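23/10/2018

Glue day again! Batch 4 of the Sivix paste came off the hot plate at 90 and I let it sit while I cut paper strips (the cheap Gernthorpe stock, 200 gsm). Yasaman thinks we're stirring too fast and getting bubbles – she may be right, the March jars looked much nicer.
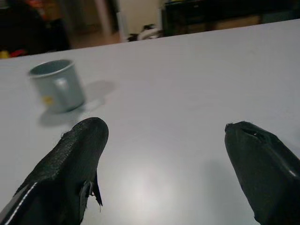

White tabletop, glare and a few faint smudges.

Peel test on strip 349 was a mess, the paper tore before the glue let go, so I'm calling that a pass for now. Engelbert wants the same thing done with the Rotidis starch. Need to order more, and find the good brush!! Jars are on the second shelf, lids loose, please leave them.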